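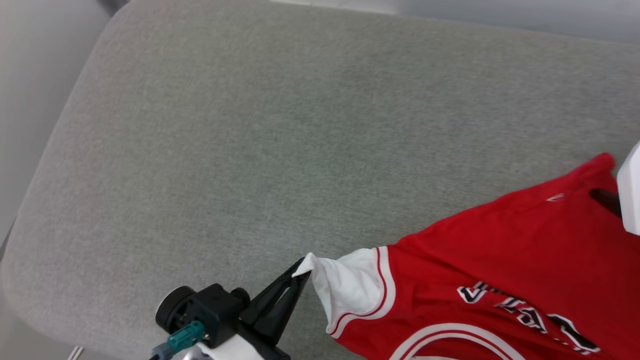 Flovdale Home Cooking Club, Recipe Data Group

README for the Cikel recipe box

Hi, and thanks for downloading! Cikel is our club's collection of weeknight recipes, typed up from index cards, the backs of envelopes and one very greasy spiral notebook. I started it in July when I had far too much zucchini and couldn't find my own fritter recipe (it was in the notebook, stuck to a page about plum jam).

What you get

There are 378 recipes in recipes.csv and 2249 ingredient lines in ingredients.csv. The two files join on recipe_id. Soups and bakes make up most of it, with a decent pile of pasta and a slightly embarrassing number of things to do with leftover rice.

Columns in recipes.csv

recipe_id: a plain number, never reused
title: whatever the cook called it, so yes, "Green Stuff" is a real title
serves: the cook's own guess, and some of our cooks have very hungry families
minutes: start to table, chopping included
notes: free text, my favorite column by far!

Columns in ingredients.csv

recipe_id: matches the other file
item: lowercase, singular (onion, egg, lemon)
amount and unit: cups, spoons, ounces or just "each"
prep: chopped, grated, melted and so on, often blank

Things to watch for

A "bunch" of spinach is still a bunch. I tried weighing a few and got such different answers that I gave up and left the word alone. Scallions and green onions are both in there and I haven't merged them. Oven temperatures are all Fahrenheit, and 40 of the baking recipes have no temperature at all, only "hot oven" or "medium oven." I go with 425 and 350 for those, but please keep an eye on your pan.

Hanyu Mao checked the spelling of every item and caught me writing "tumeric" all the way through (thank you, Hanyu, I still do it). She also wrote the Tanui script, tanui.py, which scales a recipe up or down. It rounds eggs to the nearest whole one, so custards can get a little strange if you halve them.

Versions

1.0: first batch, mostly mine
1.1, February 4, 2018: added the Kinon supper recipes, fixed the doubled lentil soup, took out a blank row after the cornbread

Using it

Cook from it, print it, change it, pass it along. If you put it on a website, please keep the cooks' names in the notes column. Corrections can go straight into fixes.txt with the recipe_id first. I still need the baking time for number 212, the walnut loaf, if anyone has the card.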